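Chapter 2
Moisture in Stored Grain

Grain leaves the field as a living material. Each kernel takes in oxygen, gives off carbon dioxide, water and heat, and goes on doing so for as long as the germ is alive. At low moisture the rate is so small that a bin of wheat may be held for years with little loss. As moisture rises, the rate climbs steeply, and the heat released warms the grain around it, which then respires faster still. Most of the storage problems treated in this book begin with this cycle.

The chapter covers three matters: how moisture is held in the kernel, how it moves through a bin, and how it is measured. Drying equipment is left to Chapter 3. Readers who have worked through the material on air and water vapor in Chapter 1 will need the terms relative humidity, dew point and vapor pressure, which are used here without further definition.

2.1 Wet basis and dry basis

Moisture content may be stated in two ways. On the wet basis, the mass of water is divided by the total mass of the sample. On the dry basis, it is divided by the mass of dry matter alone. The grain trade uses the wet basis almost without exception. Drying calculations are simpler on the dry basis, as the mass of dry matter stays fixed while water is removed.

The two figures are easily confused, and the gap between them grows with moisture. A lot at 18 percent wet basis is close to 22 percent dry basis. Unless stated otherwise, all values in this book are wet basis.
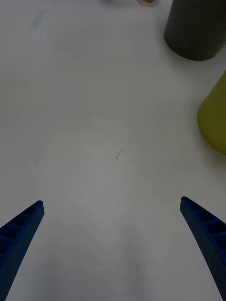
Water in the kernel is held with varying strength. The first portion is bound tightly to starch and protein and can be driven off only with strong heating. Later portions are held more weakly and are given up to dry air at ordinary temperatures. No sharp line separates the two, and the terms "bound" and "free" water should be read as a convenience.

2.2 Equilibrium moisture content

A kernel left in air of constant temperature and humidity will gain or lose water until its vapor pressure matches that of the air. The moisture content reached is called the equilibrium moisture content. At a given temperature it rises with relative humidity along an S-shaped curve, flat in the middle and steep at the humid end. Air above 60 percent relative humidity therefore calls for more care in aeration, as small changes in humidity begin to have larger effects on the grain.

The curve also depends on direction. Grain that is drying comes to rest at a slightly higher moisture than grain that is taking up water from the same air. The difference is called hysteresis and is often ignored in farm practice, though it matters when dry and wet lots are blended.

The Drumholm case, worked in full at the end of the chapter, shows the effect. A bin holding 600 tonnes of barley was filled in layers from two fields. The average moisture was acceptable, but the lower layer was damp. Boris Kopecký, who kept the bin records, noted a rise in temperature along the north wall in February, well after the lot had been passed as safe. The average had hidden the layer that mattered.

2.3 Movement of moisture in a bin

Grain is a poor conductor of heat. In cold weather the outer grain cools while the core stays warm. Air in the spaces between kernels sinks along the walls and rises through the center, carrying water vapor to the cold upper surface, where it may condense. Crusting at the peak is the usual sign. The process is slow, and weekly readings are enough to detect it in a bin of ordinary size.

Tags: Crop Storage / Textbook Chapters / Free Reading

Comments (3)

Romana Kadlec
Is the 22 percent in 2.1 rounded? I get 21.95.

mansour_ag
Yes, 18 over 82. Same figure here.

liketti
Does anyone have the Chapter 3 file? The link only gives me the contents page.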